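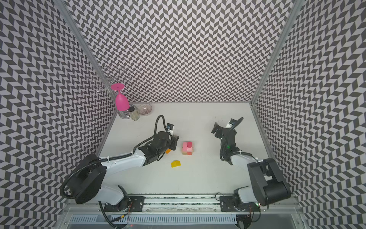
Two arms on a rail, pink blocks on the table

Water bill shows 12 units, meter shows something else. How is a unit counted?

Posted 19 Apr 2020 in Home > Utilities > Water

Hello to all. I moved to Hemcombe in July and I still don't understand my water bill. The bill says I used 12 units in the last period. When I look at the meter in the ground by the sidewalk, the numbers are much bigger and they are moving in gallons, I think. The meter has the name Peltex on the cover, if this is useful.

In the country where I lived before, everything was in cubic meters and I could compare the meter and the bill in one minute. Now I have units, gallons, and in the newspaper they speak of acre-feet. My neighbor says one unit is one thousand gallons. The lady on the telephone said it is one hundred cubic feet. These can't be both correct, or can they?

I am not complaining about the price. I only want to check the number by myself before I pay. We are two persons, with a small yard and no pool.

saavedra_yard

They can be both correct, in different towns. I had the same trouble when I came here, so I will write it slowly.

There are two common ways to make a "unit" of water in this country. One is 1,000 gallons. The other is 100 cubic feet, which on the bill is often written CCF or HCF. One cubic foot is 7.48 gallons, so 100 cubic feet is 748 gallons. Your neighbor maybe lived before in a town which uses the first way. I would believe the lady on the telephone, but please look also on the back of the bill, in the small letters. Usually the definition is there.

If your unit is 748 gallons, then 12 units is 8,976 gallons. If it is 1,000 gallons, then of course it is 12,000. The difference is big enough that you can find which is true with the meter. Take the reading at the end of the period and subtract the reading from the start. Both readings should be printed on the bill, sometimes under "previous" and "present."

Look also at the face of the meter, not the cover. It must say "gallons" or "cubic feet" somewhere near the dial. Many people think theirs is gallons and it is cubic feet. The last one or two digits are normally not used for the bill, and the company rounds down to the full unit. What is left goes to the next bill, so you don't lose it.

For the acre-foot, you can forget it for your house. It is the water that covers one acre of land one foot deep, 325,851 gallons. They use it for lakes and farms and for planning of cities. With 12 units in a period you would need years to use one.

One more advice. Check how many days the period has. My first bill was for 63 days and I compared it with a bill of one month, and I was afraid for nothing.

dripline

Call them again and ask for a new bill. In Nosuvthorpe they did a wrong reading for us and it was 21 units and should be 6. They fixed it but it took two calls. Always make a photo of your meter on the day they read it.

Also two people with a small yard should not use so much I think, maybe the toilet is leaking. Put food color in the tank and wait, if it comes in the bowl you have a leak.

pebble_and_pipe

I agree with the food color test, it costs almost nothing. But I don't agree that 12 units is too much. It depends on the length of the period and if they water the yard. In a dry place the yard can easily use more than the house.

To the person who asked: there is often a small triangle or a little star wheel on the meter face. Close all water in the house, also the ice maker and the irrigation timer, and look at it for up to 21 minutes. If it turns, water is going somewhere. If it stays still, your pipes are probably fine and you only need the arithmetic from the first reply.

Be careful when you open the cover. Use a screwdriver to lift it and not your fingers, there can be spiders under it.

saavedra_yard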